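Drawstring (closure)

A drawstring is a cord, lace or tape that runs through a channel or a series of openings in a flexible material and closes it when pulled.

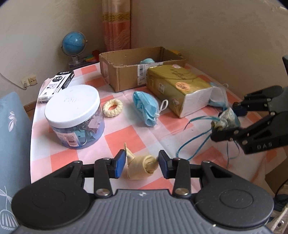 Entry by Gadisa Seyoum. Reviewed by Haiyan Xu. Last revised January.

Drawstrings are used on bags, pouches, garments, blinds, tents and protective covers. The closure has three functional elements: the cord, the channel that carries it, and the means by which the cord is held under tension. It differs from a lacing in that the cord gathers a single edge; a lacing draws two separate edges together.

Terminology

The channel is usually called a casing. In garment work a casing is formed by folding the raw edge of the cloth over and stitching it down, or by applying a separate strip of fabric or bias tape. In knitted and crocheted articles there is generally no casing, and the cord passes through a row of eyelets made by pairing a yarn-over with a decrease. The ruffle of material standing beyond the cord is the heading. A toggle or cord lock is a sprung fitting that grips the cord by friction.

Principle of operation

When the cord is pulled, the circumference of the opening is reduced and the surplus material is taken up in folds. The smallest opening that can be obtained depends on the thickness of the material, the depth of the folds and the width of the casing. Stiff or heavily coated fabrics gather poorly and leave a central gap. Open knits and light plain weaves close almost completely.

Friction between cord and casing has two effects. It increases the force needed to draw the bag closed, and it resists opening once tension is released. Smooth braided cords run easily but tend to need a knot or toggle. Twisted cotton and wool cords hold better and wear the casing faster.

Single and double cords

In the single-cord arrangement, one cord enters and leaves the casing at the same point. Pulling the ends gathers the material toward that point, and the load is carried on one side of the bag. It is the usual choice for laundry sacks, footwear bags and hood openings.

In the double-cord arrangement, two cords enter from opposite sides, each making a full circuit and leaving where it entered. The ends are pulled in opposite directions. The opening closes evenly, and the two loops may serve as handles or shoulder straps. Each cord must be at least as long as the full circumference of the open mouth, with an allowance added for the knot and for any handle.

Construction

A casing is normally made to a finished width of about twice the diameter of the cord. A narrower casing binds, and a wider one allows the cord to twist. Seams that cross the casing should be pressed open and tacked flat so that the bodkin doesn't catch. Openings in the outer layer are reinforced with a buttonhole stitch, a metal eyelet or a small patch of interfacing.

Cord ends are finished by knotting, whipping, heat sealing or fitting a metal or plastic tip. Heat sealing is suitable only for synthetic fibres. Knitted cord, commonly called i-cord, is worked on two double-pointed needles and stretches noticeably under load, which should be allowed for when cutting to length.

Wear and testing

Failure most often occurs at the exit point, where the cord changes direction over a single edge. The Hidska cycle method, used by some makers of stuff sacks, draws and releases the cord 1000 times under a fixed load and then examines the exit for broken yarns. The longer Virnov schedule runs to 2000 cycles and includes a washing stage after the first half.

Safety

Cords at the neck and hood of children's clothing can catch on play equipment, vehicle doors and cot rails. Many jurisdictions restrict or prohibit them, and manufacturers have largely substituted elastic, press studs or hook-and-loop tape. Where a waist cord is retained, it is commonly stitched through the casing at the centre back so that it cannot be pulled to one side.

See also

Bodkin
Casing (sewing)
Cord lock
Eyelet
Reticule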